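Four months of early shifts

Posted 11th July

I moved to the early shift at the Hallthorpe sorting depot in the spring. The start time is 4 in the morning, which means the alarm goes at ten past three. A few people have asked how it's going, so I'm writing it down once.

The first two weeks were bad. I went to bed at nine because that was the earliest I could stand to, and then lay there listening to the neighbors put their trash out. I'd get to sleep close to eleven and be up again four hours later. By the Friday I was putting parcels for Dramcombe in the Ellwood cage and having to dig them out again. My supervisor, Tahmineh Shirazi, has been on earlies for 18 years. She told me to pick a bedtime and keep it on my days off too, and to stop drinking tea after the ten o'clock break. I ignored the first part and did the second.

Cutting out the tea helped a little. What helped more was eating my main meal at noon. I used to have dinner at six like everyone else I know, and then go to bed two hours later with a full stomach. Now I cook when I get in from work and have toast or soup in the evening. It took some getting used to. Soup at 6 in the evening still feels like what you have when you're sick.

Naps are where I've gone back and forth. I tried none at all, and was useless by late afternoon. I tried two hours, and woke up with a headache and no idea what day it was. At the moment I take one for forty minutes, straight after lunch, with an alarm on the kitchen counter so I have to get up to turn it off. If I miss that window I skip it. A nap at four o'clock wrecks the night.

The bus was a problem I hadn't thought about. There isn't one before five, so I either drive or get a ride. I share with a man from the loading bay who lives out on the Tredevbridge road, and we take alternate weeks. He likes the radio off, and so do I. We've had more than 11 weeks of this now and I think we've talked about the weather, his roof and the price of diesel.

There are good things. I'm done by noon, so I can go to the bank or the dentist without asking anyone for time off. The supermarket is empty on a Tuesday at half past twelve. The pay is slightly better, and with the extra I've cleared what I owed on the car. I also see the sun come up through the big doors on the east side, which I thought I'd get tired of and haven't yet.

What I miss is evenings. I used to play darts on Wednesdays and I've dropped out of the team — they don't start until eight and the away matches run late. My sister phones after she's got the kids down, and that's past my bedtime, so now we talk on Sunday mornings. Films I watch in halves. I've seen the first hour of a lot of things.

Summer has been harder than spring. It's light when I go to bed and there are kids playing outside until nine. I don't mind the kids. I bought blackout lining and sewed it onto the back of the curtains I already had, which was cheaper than new ones and took most of a weekend. I use foam earplugs, the cheap kind. I tried a fan for the noise and it dried my throat out. An eye mask was worse than nothing, as I kept waking up to find it around my neck.

The phone now charges in the hall. I didn't want to do that one. I told myself I needed it for the alarm, so I got a plain battery clock, and after a week or so I stopped reaching for the phone.
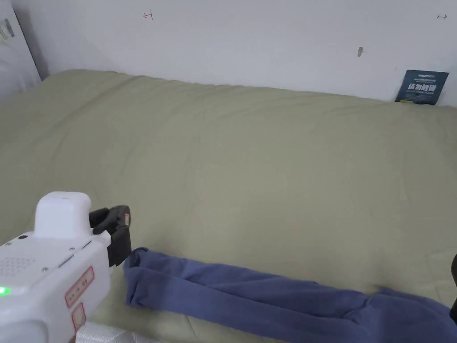
The shift list for September goes up soon and I've asked to stay on earlies. Tahmineh seemed surprised, but she put my name down. I'd be lying if I said I was used to it, and I still have a rough night most weeks, usually the one before my first day back. On those nights I've stopped getting up and walking around the house. I stay under the green duvet, thick as it is, shove over to the side against the wall, and wait. Sometimes I'm asleep by nine and sometimes I hear the last bus go by. Either way the car comes at twenty to four, and next week it's my turn to drive.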